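Keeping and serving bottled beer at home

Most beer that disappoints at the table was fine when it left the brewery. It has been kept in the wrong cupboard, chilled too hard or poured into a glass that still has washing-up liquid in it. The tips below are for people who buy a few bottles at a time and want them to taste as they should. They come from the notes we hand out at our tasting evenings, tidied up and added to by Siwan Voyle.

Where to keep it

Choose the coolest dark place you have. Under the stairs is good, and so is a north-facing larder. The cupboard next to the oven is bad, and the top of the fridge is worse, as the motor gives off warmth all day. A steady temperature matters more than a low one. A garage that freezes in November and bakes in summer will spoil beer faster than an ordinary kitchen cupboard.

Light does more harm than people expect. Green and clear bottles let through the part of daylight that reacts with hops and gives a smell like wet dog or skunk. Brown glass is better but not perfect. If you have no dark cupboard, leave the bottles in the cardboard box they came in and close the flaps. Cans don't have this problem.

Stand bottles upright. Wine is laid down to keep the cork damp, but a crown cap needs no such help, and a bottle on its side will leave its yeast in a streak along the glass where you can't pour around it. Corked Belgian bottles can be kept upright too if you mean to drink them within a year or so.

How long it keeps

Pale, hoppy beers are best drunk soon. The hop smell fades first, then the beer starts to taste of toffee or damp cardboard. Wheat beers and ordinary bitters will hold up for some months. Strong stouts, barley wines and old ales can improve with keeping, though not all of them do, and it is worth buying three of the same and opening one each winter to see how it is getting on.

Write the month you bought it on a sticky label and put that on the shoulder of the bottle. Best-before dates are often printed in pale ink that rubs off, and after a while in the cupboard you won't remember. Put new bottles at the back.

Chilling

Most fridges are too cold for anything but lager. Take bitter, porter and stout out well before you want them, 35 minutes for a pint bottle in a normal kitchen, a bit longer if the room is chilly. Lager and wheat beer can go straight from the fridge to the table.

If you have forgotten to chill anything, wrap the bottle in a wet tea towel and stand it in a bucket of cold water and ice with a handful of salt stirred in. It works much faster than the freezer. Don't use the freezer at all if you are likely to be called away. A frozen bottle can burst, and one that has only half frozen will pour as slush and taste thin.

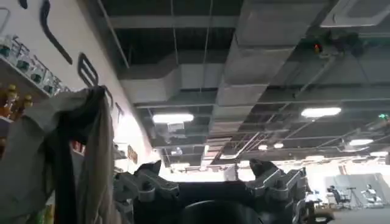 Can beer go back into the cupboard once it has been chilled?

Chilled beer can be left to warm up and chilled again later without coming to much harm, provided it is kept dark and never gets hot. The old story that it goes off the moment it leaves the fridge seems to come from bottles left in sunny gardens. Dry the outside before putting it away, or the label will go mouldy.

Washing glasses

Grease and detergent both kill the head. Wash beer glasses by hand, first, before the plates go in, with hot water and very little washing-up liquid. Rinse them in cold water until they feel squeaky and stand them upside down on a rack to drain. A tea towel leaves fluff and often a trace of fabric softener. A rack is better than a flat surface, where stale air gets trapped inside the glass and you can smell it the next day.

To test a glass, wet the inside and tip the water out. If the water falls away in an even sheet, the glass is clean. If it breaks into beads, there is still grease on it. Rub the inside with a damp cloth and a spoonful of bicarbonate of soda, then rinse well. Lipstick needs the same treatment on the outside of the rim.

Glasses that have been in the loft for years often have a grey bloom. Fill them with warm water and a good splash of white vinegar, leave them for 16 hours or so if you have the patience, and rinse. If the bloom is still there, the surface has been etched by a dishwasher and nothing will bring it back. They will do for water.

Pouring

Rinse the glass in cold water just before you pour. Hold it at a slant, pour down the side until it is half full, then straighten it and pour into the middle. If it froths too much, stop and wait. Scooping the foam off with a spoon wastes the best-smelling part.

For bottles with sediment, let them stand upright for a day first. Pour in one steady movement and stop when you see the cloud reach the neck. If you are sharing a 600 ml bottle, line the glasses up and fill them one after another without setting the bottle upright between them – each time you do, the yeast is stirred up again. The last inch does no harm and some people like it. It is also good in bread dough.

Openers and stubborn caps

A plain flat opener is better than most of the clever ones. Wipe it after use, particularly the underside of the lip. Swing-top bottles usually leak at the rubber seal, and new seals can be bought in bags. Boil the old one for a few minutes if it has only gone stiff, and if that doesn't soften it, throw it out. Wax-dipped bottles can be opened straight through the wax with an ordinary opener, then wiped round the neck with a dry cloth before pouring so that no crumbs fall in.

Leftovers

Flat beer keeps for three days in a covered jug in the fridge, for cooking. Use dark beer in gravy, stews and gingerbread, and light beer in batter. Very bitter pale ales are poor for stews, as the bitterness gets stronger as the liquid boils down. Freeze small amounts in an ice-cube tray and mark the bag, or somebody will put them in a soft drink.

Spills on carpet should be blotted straight away with a dry cloth, then with cold water and blotted again. Leave a folded towel on the patch overnight with a heavy book on top.

Readers' additions

Florencio Cifuentes keeps empty bottles for his own brewing and rinses each one as soon as it has been poured. Dried yeast at the bottom is hard work to shift later. For labels he soaks the bottles in hot water with washing soda and scrapes them with an old plastic card.

Ayten Türkmen suggests slipping a thick rubber band round each bottle before carrying several in a shopping bag. They don't knock together and the bands can be used again.

Page last changed 25/05/2026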